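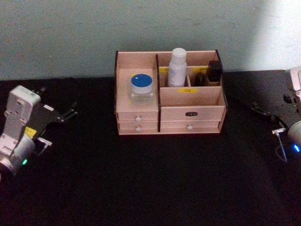

Anjana Begum
I'd stop varying the bottles and start varying where the organizer sits. We did 278 demos with ours in one spot and the policy learned the spot.

izapata
Disagree, partly. If the start pose moves too much before the drawer task is solid, you get mush. Get the bottom drawer working first, then shift the box a little each session.

Anjana Begum
We tried it that way in March. Had to throw out 129 episodes and record them over.

rcoutinho
What are you two counting as an episode? Ours ends when both grippers are open and clear of the box. If the operator fumbles a knob we keep it, as long as they recover.

izapata
Same, except I cut fumbles. The model copies them.

Estela M.
Keep them, but tag them -- you can always filter later. You can't get them back.

The upper right drawer is going to be your problem, by the way. No knob on it, just the label plate. I'd leave it out of the task list for now.

bbanuelos
OP here. Thanks all. Plan is 5 box positions, 3 operators, knob drawers only. Fumbles stay in with a tag. Ignacio, I'll train once without them and post both numbers.

izapata
Fair. Post the seeds too.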